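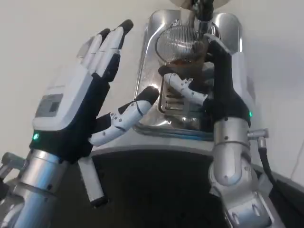

Week one with a proper stainless steel machine in the kitchen. I have drunk 56 coffees' worth of mistakes and would like to report my findings.

Finding the first: polished steel is a diary of everyone who has ever touched it. Breakfast is at 7. By 7:04 there are thumbprints on surfaces I don't remember owning.

I asked Rekha what she uses on hers. "A cloth," she said, in the voice of someone who has been waiting years to be asked.

So I bought the Nevholm cloth. It's gray and it came in a box with a magnet in the lid. The thumbprints are now larger and softer, like a watercolor.

Dinesh says the trick is to wipe with the grain. I said it's a mirror finish, Dinesh, there is no grain. He said there's always a grain. We left it there.

Meanwhile the coffee. First shot ran through in 4 seconds and tasted like a wet envelope. Ground it finer. Second shot didn't run at all – the pump just hummed to itself and I stood there holding a cup.

Sixteen grams, everybody says. Weigh it. My kitchen scale goes up in fives, so I've been making either 15 gram coffee or 20 gram coffee and lying about both.

Update on the scale: borrowed Siyabonga's. It measures to a tenth of a gram and beeps when you breathe near it.

Update on the coffee: fine. Quite good on the second try this morning. I drank it standing up, next to the sink, with the drip tray in it.

The drip tray, by the way. It fills up when you make coffee, and also when you don't. I emptied it last night before bed and it greeted me at dawn with a full inch of something beige.

Ankit wants to know if I can do a flat white yet. Ankit can have it black and look at his own face in the front panel like the rest of us.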